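Search tickets, parts, people
Search

Ticket: Wrist view examples rejected at import, simulated clutter set
Opened by: Bianca Pană
Queue: Urnell data collection
Priority: normal
Status: waiting for second check

Summary of the problem

On the night run of Fri 4 January the import tool refused 300 episodes from the simulated clutter set. The message was the same for all of them: "target not resolved at first step". The episodes before this run were accepted without complaint. I did not change the scene list. The only change I know of is the new object pack from Stomer, which was merged the same afternoon.

What I expected: the tool should accept an episode if the target object has a label and at least part of it is in the wrist view at step one.

What happened: it refused episodes where I can find the target with my own eyes in less than a second.

Steps I tried

1. Restarted the import with the old object pack. Accepted.
2. Restarted with the new pack, same seeds. Refused again, same 300.
3. Cleared the label cache and repeated step 2. No difference.
4. Opened 11 of the refused episodes by hand and looked at the first step of each one. In 8 of them the target is in view. In the other three it is hidden behind other objects, so I think for these the refusal is correct.
5. Compared the label file of the old pack with the new one. The names are different in style. The old pack has one name for each object. The new pack has one name for each part, and the parent object comes after in a second column.

The first step of one refused episode, from the wrist camera:

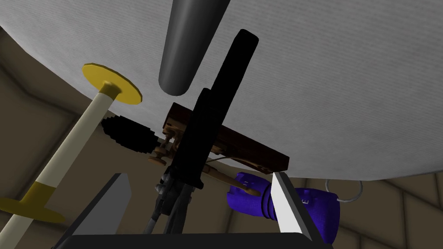
The label check reads only the first column of the file, and I believe this is the cause. With the old pack it was enough. With the new pack the check receives many small part names and does not find the name of the target between them. In this episode the target is the purple fabric object to the right, close to the white finger, and even its small white tag is in view. The long wooden object in the middle makes the case worse, because it carries a lot of small fittings and in the new file every fitting is its own line. The pole with the two yellow discs has the same trouble, the discs are listed apart from the pole. So the list for one view becomes very long, and the check stops reading before the end.

I looked for a limit in the check and found one. It reads the first 2,000 characters of the list and ignores the remainder without a warning. I do not know who put this limit or for what reason. In the notes from July there is only the line "short list, faster".

Workaround

I wrote a small script which folds the parts back to the parent name before the import. After this the 8 episodes from step 4 pass, and the three hidden ones are still refused, as they should be. The script is in the shared folder under my name. It is slow but it works on the whole batch overnight.

Please do not use the script on the drawer episodes. There the parts are needed, as the handle is the target and the drawer is only the parent. If you fold it, the learning system will get "drawer" as the goal and the grasp points will not match any more.

Questions to Rezaei

- Can the check read the parent column too, when it exists? I would prefer this to my script.
- Can we remove the limit, or at least print a warning when the list is cut?
- Should the hidden targets stay refused? For the search behaviour we may want some of them, where the arm must first move something away. I would keep them in a separate folder and not throw them out.

Reply from Rezaei

Thank you, the report is clear. The parent column is easy, I will add it this week. For the limit I will ask Kurkix, as the check came from their side and I would not like to break their viewer. Yes to the separate folder. Please call it "occluded_start" so that the loader skips it by default.

One question from me: did you also look at the colour of the labels in the overlay? On my screen two neighbouring parts sometimes get the same shade, and then they look like one object.

Reply from Bianca Pană

I looked. It is the same on my side, but only in the overlay. The label numbers under it are different, so the training data is not touched. I opened a second ticket for the colours, to not mix the two things.

Folder is made and the three episodes are moved. The other refused episodes of the batch are going through the script tonight. I will write the new number of accepted episodes here when it finishes — please leave the ticket open until then.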